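Second season with the grain cleaner

I said last May that I would write again once we had put a full harvest through the cleaner, and now we have. The short version is that I would buy it again, but I would set it up in a different order and I would spend more on the air side from the start.

For anyone new to this blog, we grow oats, rye and a little spelt outside Gerumville, and we clean our own seed and some food grade grain for a bakery. The machine is a Prukano two-screen cleaner, bought used. It had sat in a shed for a few years before we got it. The frame was sound and the bearings were not.

I did the bearings first, four on the shaker and two on the fan. I pulled them with a borrowed puller, and one of the fan bearings had to be cut off. Then I changed the belts. I keep the small stuff for this job in one bag so it can go from the shop to the bin site and back: feeler gauge, grease gun tips, spare screen clips, a roll of foil tape, a moisture meter and a notebook.
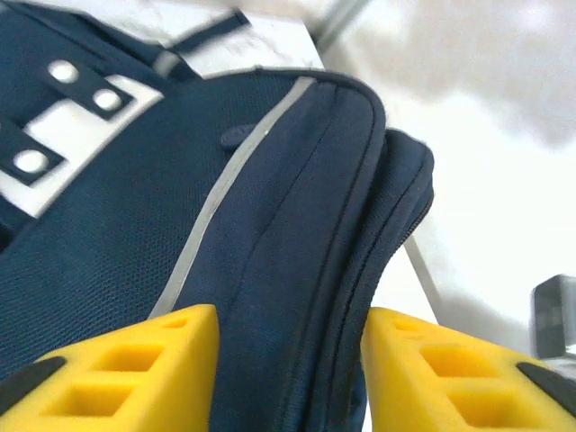

Navy mesh backpack, white patch, three rivets.

The notebook matters more than I thought it would. In the first season I wrote down nothing and ended up guessing at screen sizes every time we changed crops. This year I wrote down the top screen, bottom screen, feed gate setting and air damper setting for each lot. When we went back to oats after the rye, it took me 20 minutes to get a clean sample. The year before it took most of a morning.

Now the air. The cleaner came with its own fan, and the previous owner had it blowing straight out through the wall. That works if you have no neighbors and the wind is right. We tried it for one season and had chaff in the gutters, on the truck and in the well house. Over the winter I put in a Hidayat cyclone with an airlock at the bottom and ran 26 feet of spiral duct to it. The duct has two long-radius elbows. I had first planned on three short ones because I had them on hand, and I am glad I waited and got the right parts.

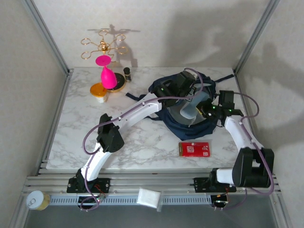
With the cyclone on, the fan pulled less air than before, as you would expect. I had to open the damper almost all the way for oats. For rye it was fine at half. Spelt was the problem, because the loose hulls are light and bulky and they bridged in the airlock twice. Both times I shut everything down, locked out the power and cleared it from the cleanout door. I have since slowed the feed for spelt and it has not bridged again.

A larger fan would fix it for good. I have priced one and it can wait. We only run a few tons of spelt and I would sooner go slow than rewire the lean-to for a bigger motor.

Here are the numbers I trust. On oats we held 2000 pounds an hour with a good feed and no stops. I could push it past that, but then I saw good oats going over with the sticks. The biggest single lot this year was 3785 pounds, and we did that one before lunch with time to sweep up.

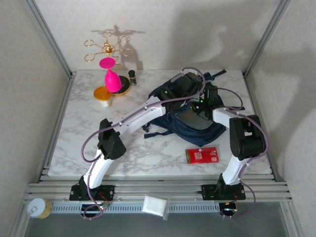
The feed is the other half of it. Our hopper is too small, so someone has to stand there and watch it, and when it runs low the grain comes down in a thin stripe on one side of the screen. Then one half of the screen does all the work and the other half does nothing. I made a spreader plate from sheet steel and bolted it under the gate. It is ugly but the grain now covers the full width. If your machine seems slow, look at that before you order new screens.

I also changed the brushes under the bottom screen. The old ones were worn to nubs, and the holes were plugging with split kernels. New brushes came from the supplier in Goredwood and fit without any filing. 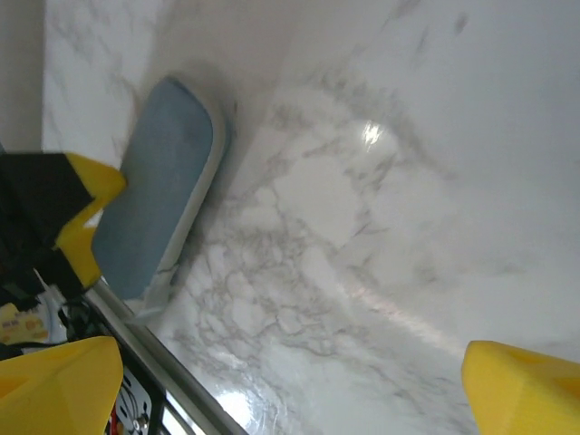
Checking samples is the part I have changed most. I used to scoop a handful from the spout and look at it in my palm, and I missed a lot that way. Now I take a cup every so often, spread it out one layer deep and go through it under a lamp with a putty knife. The surface makes a difference. A glossy marble top with gray veining all through it looks nice, but dark weed seeds get lost against the veins and the glare off the polish hides the rest. I use a plain white cutting board with a dull finish. Vetch and cockle show up on it right away, and it wipes off between lots.

Still on the list for this winter are a bigger hopper, a magnet ahead of the feed gate and a proper leg guard on the elevator. I also need to do something about the noise, which is bad with the doors shut. I may try rubber pads under the shaker feet first and see what that does. If anyone has done this on an older two-screen machine, leave a comment and tell me how thick you went.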